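Merken Bulk Haulage

Merken Bulk Haulage was a road transport company based in Bandcombe that carried dry powders and granules in tank trailers. It operated from a single yard for most of its existence and later opened a second depot at Hollis. The company is remembered mainly for its early use of lightweight trailers and for its long contract with the Privitz flour mills.

Origins

The business began as a coal and feed merchant with two flatbed trucks. Sacked animal feed made up most of the work in the early years, and the trucks were loaded and unloaded by hand. As local farms began to install storage silos, demand for sacked feed fell, and the firm bought a secondhand tank body with a blower driven from the truck engine. The body was mounted on an existing chassis during the winter and entered service the following spring.

The first regular bulk contract was for ground limestone, carried from a quarry outside Hollis to farms within a radius of 30 miles. The work was seasonal. In the summer months the same vehicle was washed out and used for feed, a practice that ended when customers began to require separate tanks for each product.

The Privitz contract

The company's growth dates from its agreement with the mills at Privitz. Under the first contract it supplied 6 tractor units, painted in the mill's cream and green, together with drivers trained to operate the discharge equipment. Deliveries were made to bakeries, mostly at night, and many of the sites had narrow entrances that could not be reached by the longer trailers then coming into general use. Short tandem-axle trailers were ordered to suit them.

Payload was a constant concern. Flour was paid for by weight delivered, and every pound removed from the vehicle could be added to the load. Steel fuel tanks were replaced with aluminum ones, spare wheels were left at the depot, and sleeper cabs were refused on all but the longest routes. The workshop at Bandcombe kept a record of the empty weight of each vehicle after every major repair.

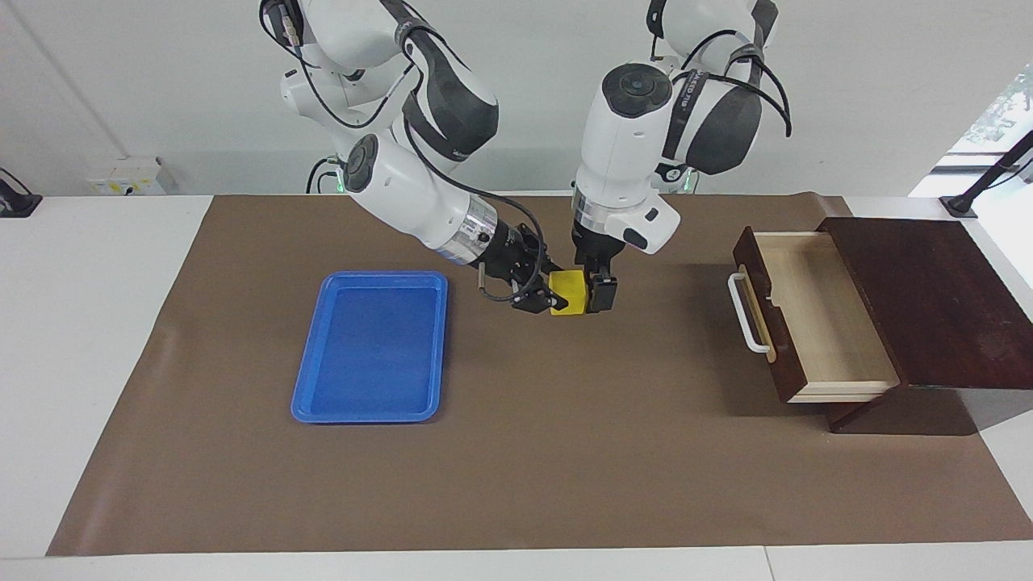
Trailers built to the company's own specification had a single aluminum barrel with three discharge cones. The saving over the earlier steel trailers was 1000 pounds, although the first examples suffered from cracking around the rear cone and had to be returned to the builder for strengthening. Later trailers used a thicker plate in this area and gave little trouble.

Management

Shahram Safavi joined the company as a night traffic clerk and became general manager after the retirement of the founding family. He reorganized the delivery schedule so that vehicles returning from the bakeries could collect sugar or starch where the tanks and cleaning arrangements allowed it. He also moved blower maintenance, previously sent to an outside contractor, into the company's own workshop. The Hollis depot was opened during his time in charge and had its own tank washing bay.

Fleet

At its largest the fleet consisted of 80 trailers and a smaller number of tractor units. Tractors were normally kept on mill work when new and then moved to limestone and cement. Two older rigid trucks remained at Bandcombe for deliveries to small farms. Fleet numbers were painted on the cab doors and were not reused when a vehicle was sold.

Closure

The Privitz mills took their transport in-house when the contract came up for renewal, and most of the drivers transferred to the new operation. Merken continued with cement and limestone from Hollis for a further period. The Bandcombe yard closed in November, and the remaining trailers were sold at auction. The site is now occupied by a builders' supply store. One rigid truck survives in private ownership and has been returned to its original colors.

See also

Dry bulk trailer
Privitz mills
Transport in Bandcombe

This article was last revised on 2019-08-14.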